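**Session 2 - Surfaces: wiping down, clearing off, starting again**

Welcome back! Last time was all drawers, so today we get to do my favourite part of the whole course, the plain flat surface. Worktops, desks, shelves, the lot.

Bring:

- a soft cloth (Ha-neul Yook has spares)
- a small dish for crumbs and bits
- your notes on Olden's chapter about kitchens

We'll spend 20 minutes on clearing and 30 on wiping, then swap tables. Start at the back edge and pull towards you. Fold the cloth in four and turn it to a clean side after each pass - it makes a lovely difference, try it!

Dong-geon Song asked how to tell when a surface is done. Get your eyes down low and look across it towards the window. 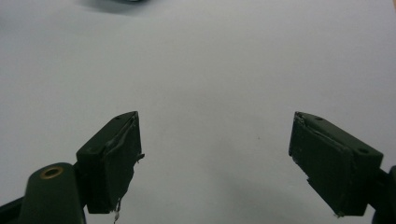 Pale tops are the best ones to practise on, and I'd pick one over dark wood any day. Everything shows up! Even a tiny faint speck near the middle of all that grey-white is enough to catch your eye, and so are thin whitish threads once you've learnt to look for them. Go over yours slowly before you put anything back.

For next time: choose one shelf at home, clear it completely and write down what you returned to it.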